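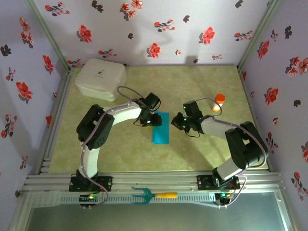
The meeting of the Flinel Residents' Association was opened at 7:30 p.m. in the small hall. First point was the new wallpaper for the stairway. Most members liked a pattern of red flowers and dark leaves on a pale ground, as on the walls in the photo. Two members find it too busy for a narrow stairway and asked for a plain color on the lower half. The offer from Grakier is 1,013 dollars, with the paste included. Decision: accepted, with plain paint below the handrail.

Second point, the bicycle room. The lock was changed in June, but some keys do not turn well. Tosex will be asked to come again without charge.
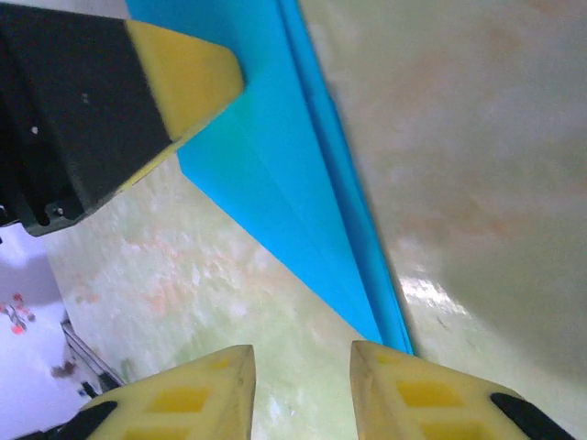

Reading time: 1 minute

Third point, the garden. The budget stays at 600 dollars. From this, 344 dollars are already spent for soil and for the repair of the gate. The rest is kept for autumn. Members who wish to help with the hedge should come on Saturday in the morning and bring gloves.

No other matters were raised. The meeting was closed at 8:40 p.m.

Contact: Flinel Residents' Association, notice board, ground floor | Back to top

Related items
Rules for the bicycle room
Garden plan and water hours
Minutes of the previous meeting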